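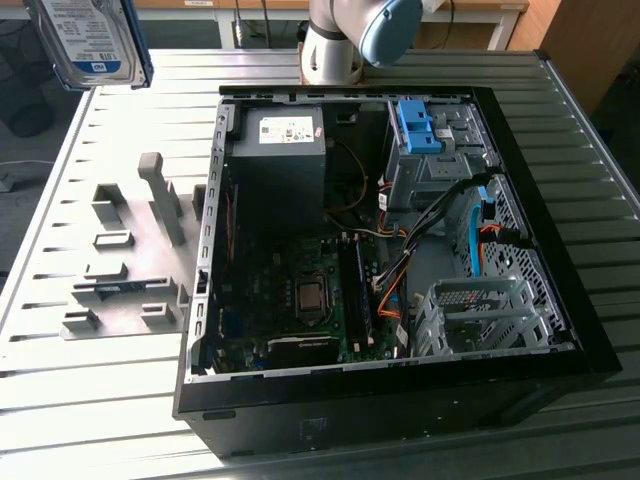

Our lab supervisor's first comment was that a PC build is a cable project with some hardware attached, and after one semester on the Closeck build we agree completely!

We started in May with an old black desktop case and a budget of 600 dollars, and we loved almost every minute of it. Laying the case on its side with the panel off makes everything so much easier to reach (power supply, drive cage, the SATA cables, all of it).

The hard disk took us 2 tries. On the first one the SATA cable was pulled too tight around the cage, so we rerouted it and checked every plug again. Our notes for the Sosura group list all 203 steps, and yes, we tested them ourselves. Next up is the Zimier case, with a smaller drive bay!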